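Teléfono de sobremesa

El teléfono de sobremesa es un aparato telefónico fijo pensado para apoyarse en una mesa o un escritorio. Consta de una base con teclado y un auricular – también llamado microteléfono – unido a ella por un cordón en espiral. Se distingue del modelo mural, que cuelga de la pared, y del inalámbrico.

Componentes

El auricular descansa en una horquilla, casi siempre a la izquierda del teclado, de modo que la mano derecha queda libre para marcar o escribir. El cordón rizado se estira durante la llamada y se recoge al colgar. Con el uso tiende a enredarse; para desenredarlo basta con dejar colgar el auricular hasta que deje de girar.

Uso en oficinas

En las salas de reuniones suele ocupar el centro de la mesa, al alcance de varios asistentes.
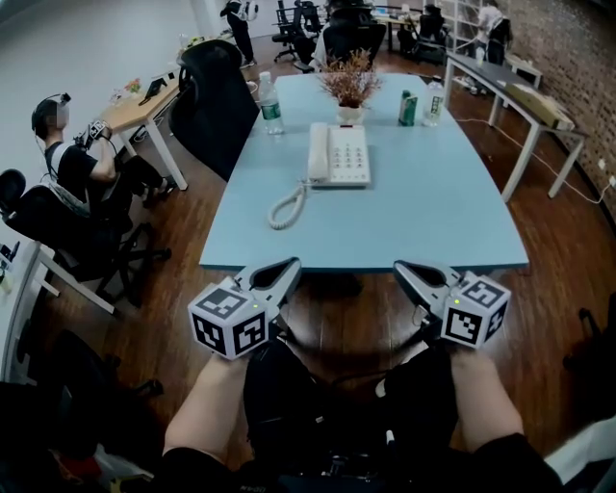

Las extensiones internas se marcan con tres o cuatro cifras. La guía de Fadime Polat sobre centralitas pequeñas recoge más de 126 modelos de sobremesa, entre ellos el Flastau 406, de teclas grandes y sin pantalla.

Véase también: centralita telefónica, mobiliario de oficina.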